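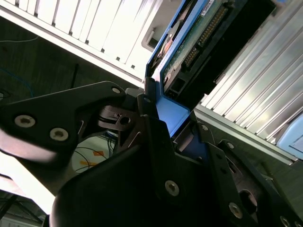 What can I drop off at Poremico?

We take desktop and laptop computers, loose drives, monitors, keyboards, phones, chargers and cables. We do not take televisions, microwaves, smoke alarms or anything with a leaking battery. For those, call the Prilldale transfer station.

Do I need an appointment?

Not for a normal car load. If you are clearing out an office and have more than 20 computers, call ahead so we can have a cart and a second person at the side door. The side door is on Lüthi Street. The front entrance has four steps and no ramp.

How much does it cost?

Computers, phones and cables are free. Monitors are $20 each, old or new. We accept cash and cards, and we can bill a business by the month. Schools in Prilldale do not pay for monitors.

What happens to my files?

Every drive that comes in is logged by serial number and then erased or shredded. You choose which one on the intake form. If you leave the box blank, we shred.

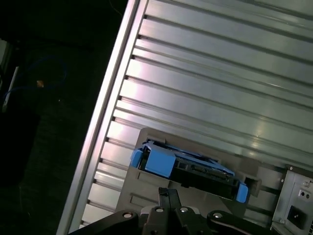
Erasing takes longer, and a drive that fails the process is shredded anyway. We do not look at, copy or recover what is on a drive. If there is something you want to keep, save it before you come in. Once the form is signed and the drive is logged, we can't give it back.

Can I get a certificate?

Ask for one when you fill out the form. It lists the serial numbers, the method and the date. Home users usually get it by e-mail within a week. Batches of up to 700 drives take longer, and the certificate comes with the final bill.

Should I take the drive out of the computer first?

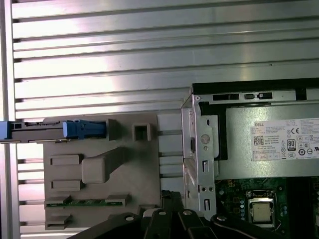 You can leave it in, and most people do. If you would like to carry the drive in separately, shut the computer down, unplug it and open the case. Some drives are held by screws and some are clipped into a plastic bracket, like the gray one shown here with the blue latch. Do not pry at a clip that will not move. Bring the whole computer and tell the person at intake that the drive is still inside.

Do you sell used computers?

We sell a small number through the Buva shop next door. Anything sold there has had its original drive replaced. Prices are marked on the machines and returns go through Buva.

Who do I contact about a large pickup?

Lorenz Nägeli schedules pickups for businesses and schools. Leave your name, address and a short list of what you have at extension 46. There are no pickups in March, when we do our yearly inventory.

Page updated October 2022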